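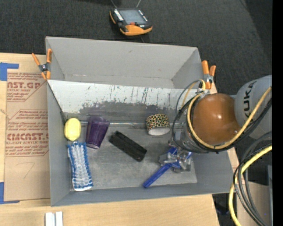 What will the society publish first? Kadri Mockus's memoir of two terms on Clanarby council, with a print run of about 1,000.

Flalness Political Book Society
Minutes, Wednesday, 7 p.m.

Present: Shanti Shukla (chair), Kadri Mockus, Omprakash Rana, Noboru Onishi
Apologies: Kamlesh Bansal

1. Memoir. Kadri read from the chapter on the Brarnent vote – wonderful stuff, and we wanted more! Omprakash has edited four chapters and loves the campaign diary.

2. Cover. Two designs came in from Brouwer. All preferred the plain blue one.

3. Launch. November, at Clanarby library. Noboru to book the room and ask Kamlesh to chair the questions.

4. Next book for discussion. Shanti to send round a list – biographies very welcome!

Closed 8:40 p.m.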